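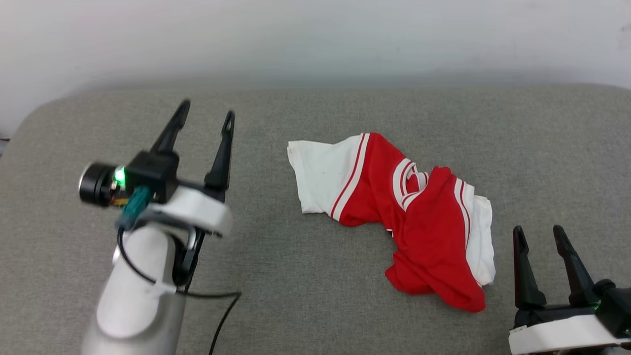
4. Setting up the garment grasp pipeline

May
By the Olteck documentation desk
Reading time: 5 minutes

This section covers the software side of picking up a single crumpled garment with two arms. It assumes that both arms are already homed, that the Gorkach control service is running, and that the head and wrist cameras show up in the device list. If any of these is missing, go back to section 3.

The pipeline has two parts. Overgaard is the perception module: it finds the cloth, cuts it out from the background and suggests grasp points. Anside is the planner: it takes those points and works out a path for each arm. They talk through Gorkach, and neither one moves the arms on its own.

4.1 Before you start

Use one garment at a time. A shirt or jersey with trim in a second color, like the red and white one on the gray upholstered surface at the start of this section, is a good first test for the mask. The white parts and the striped bands are where a poor mask usually breaks up.

Note: A padded surface gives under the fingertips. The plane fit in step 3 gives you the height of the top of the padding at rest, and the planner does not know how far it will sink.

Caution: Keep your hands out of the work area whenever the arm state reads ENABLED, even if no plan is running.

4.2 Perception

1. Open the Overgaard panel and select the head camera as the main view. Leave both wrist cameras on, but set them to "refine only."

2. Move both grippers to the sides of the cloth with the fingers open. They may stay in view. The self-mask removes them from the image as long as the arm model is loaded.

3. Press Fit Plane. Overgaard looks for the largest flat area and draws a blue grid over it. Check that the grid lies on the work surface. With a plain wall close behind, the fit sometimes picks the wall. If it does, lower the "max tilt" value and press Fit Plane again.

4. Press Segment. The garment should be covered by one solid overlay with one outline.

5. If the overlay comes up in pieces, turn on "merge by contact." This joins neighboring regions that touch, whatever their color. Do not raise the color tolerance to get the same result. On a gray surface a high tolerance lets shadows into the mask, and on a white one it swallows the background.

6. Check the pixel count at the bottom of the panel. Anything under 2,348 is rejected as too small and the Next button stays gray.

7. Press Suggest Grasps. Candidates appear as short lines, each one showing the closing direction of a gripper. Green lines are on a fold or ridge, yellow lines are on an edge, and anything on flat cloth is dropped.

Note: A curled band near the middle of a bunched shirt can score very high. The software does not know a collar from a cuff - it only sees a narrow ridge. If your task depends on which part is held, pick the candidate by hand.

4.3 Planning

1. Open Anside and load the candidates with Import From Perception.

2. Assign one candidate to each arm. Auto-assign gives each arm the nearest one, which works for most piles. With a long pile lying at an angle, check that the approach paths don't cross.

3. Set the clearance height. The default is measured from the plane you fitted earlier. Add a little on soft surfaces, then bring it down once you have a grasp that holds.

4. Turn on "cable guard" for any arm with a wrist camera cable running down the forearm. This limits wrist roll so the cable isn't wound around the arm. Plans will take longer to find, and a few candidates will become unreachable.

5. Press Plan. The search stops after 2,776 samples. If it ends without a path, choose another candidate before you raise the limit.

6. Play the plan in preview at least once. Watch the fingertips in the last part of the approach and the elbows in the first part.

4.4 First run

1. In Gorkach, set the speed scale to its lowest step and the mode to Single.

2. Enable the left arm only. Run its approach and stop before the close command.

3. Compare the fingertip position with the overlay in the left wrist view. If they disagree, stop and redo the hand-eye calibration from section 3. Do not correct it with an offset in the planner.

4. Repeat with the right arm.

5. Enable both arms and run the full plan, with one hand on the stop button.

Caution: Stop does not open the grippers. Cloth that has been gripped stays gripped until you send Release.

4.5 Common messages

E 223, mask stale: The cloth moved after segmentation, or the plan was loaded from an older session. Segment again and import the candidates again.

W 2, view blocked: An arm covers too much of the mask. Move it outward and repeat from Segment.

No message, plan button gray: One arm has no candidate assigned.

Continue to section 5 for lifting and spreading.

Comments

mtk_lab: Merge by contact fixed our striped shirts, thanks. Could it be on by default?

Olteck docs: It would join two garments that touch, so it stays off for now.

paddle9: Step 3 in 4.2 got the wall every time for me until I tilted the head camera down a bit. Might be worth adding.

rowhouse: Is the cable guard setting saved per arm? Mine came back off after a restart.

Olteck docs: Per arm, but only if you save the profile before closing Anside.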